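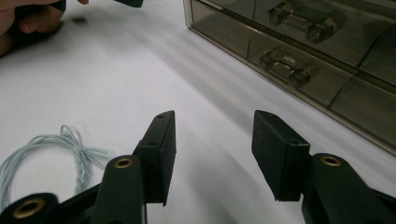 # Clodent: gripper opening from eyelets, tabletop cord and drawer set

Last revised 2018-08-23. Maintained by Tudur Lewis and Eugénie Perrin. Labeling questions go to Thitima Wattanapong.

Clodent is a set of wrist-view video episodes recorded with hand-held grippers, released with the code used to recover the gripper opening from the video alone. The method takes the brass eyelets in the finger arms as landmarks. No encoder is read and no printed marker is attached to the fingers. The episodes cover short tabletop tasks with a cord and a see-through drawer organizer.

## Status

- Video, opening estimates and task labels: released.
- Hand pose tracks: released for the training split only. The held-out tracks are being redone and are planned for September.
- Policy checkpoints: not included.

## Contents

| Item | Count |
|---|---|
| Episodes recorded | 3,000 |
| Episodes kept after filtering | 2,376 |
| Kept episodes held out for testing | 300 |
| Grippers per session | 2 |

The held-out episodes are part of the kept total. They were drawn by session, so no session contributes to both splits. Rejected episodes are not distributed, but their IDs and the reason for rejection are listed in `rejected.csv`.

## Tasks

`cord_pick`: close on a cord lying on the table and lift it clear. Any strand may be taken.

`cord_stow`: as above, then lower the cord into a drawer that is already open.

`drawer_open`: pull a drawer by its handle until it stops or the operator judges the opening wide enough for the cord.

`drawer_close`: push a drawer shut with the outside of one pad. The fingers may be open or closed.

`approach`: move the open fingers toward a target with no contact. These episodes were added after the first training runs, which had few examples of open fingers over bare table.

An episode begins at the first frame in which the gripper moves and ends when it comes to rest. Start and end were set by hand.

## Method

For each frame:

1. Detect candidate eyelets with a small convolutional detector.
2. Assign candidates to the left or right arm by position.
3. If an arm has more than one candidate, keep the one nearest the pad.
4. Fit the two points to the calibrated path each eyelet follows as the fingers close.
5. Report the opening as a fraction of full travel, with a confidence value.

The path is calibrated once per gripper from an open-and-close sweep. It has to be repeated if the camera is removed from its mount or if the pads are changed. A shift in the mount shows up as a steady offset in the fit residual on both sides, and `check_sweep` reports it.

Frames with one usable eyelet are fitted under the assumption that the fingers move symmetrically. They carry the flag `one_sided`. Frames with none are filled from their neighbors if the gap is short and are otherwise left empty.

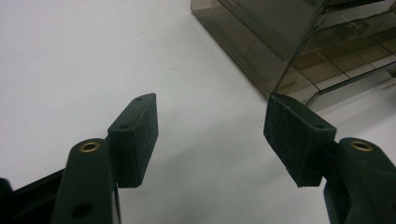 The pads are masked out before the detector runs. They have small round holes of their own, and an early version of the detector placed eyelets on them, mostly at wide openings. With the mask in place these false detections are rare in the held-out split. The mask follows the previous frame's estimate, so an error in one frame can carry into the next. The tracker resets whenever confidence falls below the threshold in `config.yaml`.

## Results

Opening estimates were compared with caliper readings taken at fixed stops on the bench. Agreement is best in the middle of the range. It is worst near full closure, where the arms are viewed more obliquely and a small pixel error becomes a larger error in opening. We did not correct for this. Users who need a reliable closed/not closed signal should use the `contact` label, which was assigned by people watching the video.

Policies trained on the estimated opening were compared with policies trained on a binary open/closed signal. The estimated opening helped on `cord_pick` and `cord_stow`. On `drawer_open` the two were close enough that we draw no conclusion. On `drawer_close` the opening hardly matters and the results do not differ in any consistent way. Per-session scores are in `results/by_session.csv`.

## Files

```
clodent/
 train/
 <episode_id>/
 video.mp4
 opening.csv
 pose.csv
 labels.json
 heldout/
 <episode_id>/
 video.mp4
 opening.csv
 labels.json
 calibration/
 results/
 config.yaml
 rejected.csv
```

Columns in `opening.csv`: `frame`, `opening`, `confidence`, `one_sided`, `filled`. An opening of zero is fully closed. Empty cells are unknown values and should not be read as zero.

## Labeling

Task and contact labels were assigned by Thitima Wattanapong and Anahera Tomoana. Each watched every kept episode. Disagreements were settled by Rhiannon Pugh, who had not seen the first two labels. Episodes still in doubt after that were rejected as `unclear_task`.

Other reasons for rejection are `eyelet_hidden`, `sync_lost`, `bad_sweep` and `other`. The largest group is `eyelet_hidden`.

## Known limits

- All sessions were recorded at the Follside bench on a white tabletop. Detector performance on dark or patterned surfaces is untested.
- The organizer's walls are tinted and transparent. Reflections in them occasionally score as eyelets when the right finger is close by. Side assignment removes most of these.
- Hands and a second gripper enter the view in part of the data. They are not masked or labeled.
- Shadows vary with time of day. No lighting metadata was kept.
- Episode IDs starting with `willo_` come from the pilot and use an older calibration file. Load them with `--legacy-cal`.

## Use

```
python fit_opening.py --episode train/<episode_id> --config config.yaml
python check_sweep.py --dir calibration/
```

The Pritchard loader reads the same layout but ignores `filled`. Drop filled frames before passing data to it if interpolated values would affect your comparison.

Data and code may be used for research. Please report corrupted episodes by ID, with the frame at which decoding fails.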